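Filed under: Course Notes > Color for Beginners

Session 8: Colors and their neighbors

Heiðrún Brynjólfsdóttir, Zirnari Evening School
2020-11-23

Okay, so last time we got as far as mixing a decent gray, and a few of you were a bit upset that your gray looked purple the minute you pinned it up. Good! I was hoping somebody would get upset, because that's where we start tonight.

A color never sits by itself. You mix it on a white plate, you like it, you put it down next to a strong orange and suddenly it has gone bluish on you. The paint hasn't changed. Your eye is comparing, and it pushes the two colors apart so that it can tell them from each other. The old name for this is simultaneous contrast, and you'll see it in every book on the reading list, usually with two little gray squares on two big colored ones. Please make those squares yourself, though. Reading about it did nothing for me for years, and then I cut up some paper one wet August and it finally sank in.

The rules of thumb I work with:

A gray leans toward the opposite of whatever surrounds it. Gray on green looks pinkish, gray on yellow looks a little violet.

A color looks lighter on a dark ground and darker on a light one. Check this one first when a painting feels wrong (I've repainted whole skies when all I needed was to darken a roof).

Two colors from the same side of the wheel calm each other down. Put a yellow on a tan ground and it's still yellow, but it doesn't shout the way it does on navy. A small dark blue in the same picture gets a lot of attention for its size.

Yellow against warm wood, with a bit of dark blue close by:

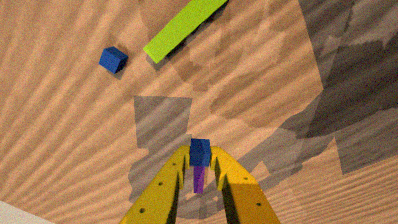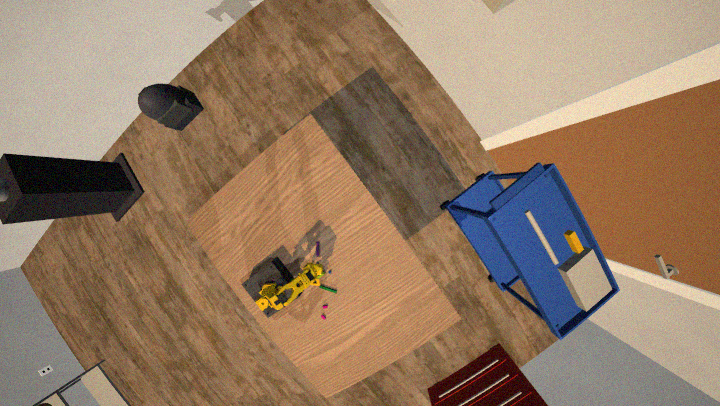 Which brings me to amounts. Beginners (me too, for ages) try to be fair and give every color the same room, and then everything competes. Try picking one color to cover most of the sheet, a second one to keep it company, and then a very small bit of something from across the wheel. If you can't decide how small, go smaller. You can always add more, and getting it back off again is a miserable job with gouache.

Somebody asked me whether this works with pale colors. It does, but gently. Two pale colors that are close in lightness will sort of hum together, and the edge between them goes soft. Squint at it! If the edge disappears when you squint, they're close in value, and you may need a line or a darker shape if you want people to find that edge.

For next time: use the Trukano gouache or whatever you have, and paint 12 swatches of one single color, same mix for all of them. Glue each one onto a different ground. Old magazines are great for this, so are paint cards. Write down what you see before you look at anyone else's. If you run out of paper there's more in the Bassey room, second shelf, and please leave the good watercolor blocks alone.

Also, the lamps in there are yellower than the ones in our room, so judge your swatches by the window if you possibly can.

Related notes
Session 7: Mixing grays without black
Session 6: Value first, color later
Squinting, and other free tools
Gouache or acrylic? My 53 cents
The Erkik color wheel, printable version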